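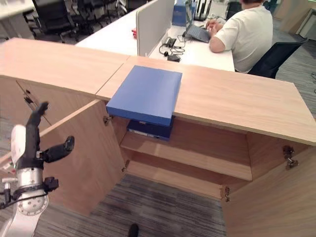 Chapter 8
Looking After the Hand and Wrist

If you have worked your way through the earlier chapters, you already know how to bring the machine up, how to park it, and how to read its joint page without getting a headache. Now we come to the part of the job that fills most of a working week, and I will admit that it is my favorite part: keeping the hand and wrist in good order from one run to the next.

I learned this work at the Daltstead workshop from Kavinda Sultana, a patient teacher with a great dislike of hurry. On my first Thursday there she handed me a soft brush and a notebook, and she didn't let me touch a wrench until I had filled 15 pages. I grumbled at the time (I was young, and I wanted to take things apart!), but those pages taught me what a healthy hand looks and sounds like, and I still go back to that habit whenever a fault has me stumped.

A hand that works around furniture lives a harder life than one that picks parts from a fixture on a bench. Cabinet doors have edges and hinges, shelves have lips, and a box left hanging over the front of a countertop can meet a finger well before the finger expects it. The knocks are small ones, and the machine will often carry on after them as if nothing had gone wrong, so the checking falls to you.

8.1 The Daily Check

Start with the arm parked and the drive power off. Look over the fingers first, from tip to root, and bend each one gently through its travel. You are feeling for a catch or a gritty patch. Move on to the back of the hand, then the wrist joint, and then the screws on the joint caps, which should all sit at the same depth. Last of all, follow every cable with your eyes and your fingertips, and make sure that any loop has enough slack for the full turn of the wrist but not so much that it could hook a door.

Then turn to the place where the machine works. Open the cabinet doors as far as they will go and walk the route yourself, slowly, the way the machine will have to travel it.

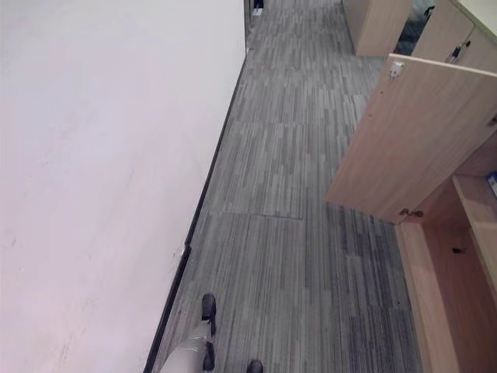 An aisle between a wall and a row of cabinets loses a good deal of its width once a door is standing open, and the clearance you wrote down with everything shut is then no use to you. Measure again with the doors open, and enter both figures in the log. Pranab Nanayakkara, who ran the Makokha cell for years, kept his two figures on a card taped inside the lid of his toolbox, and I have copied him ever since.

While you are down near the floor, check the carpet seams for a raised edge, and see that each door stays where you leave it. A door that drifts will sooner or later find the arm. Write down which door it was and how far it moved, and leave the hinge alone until you have read Section 8.3.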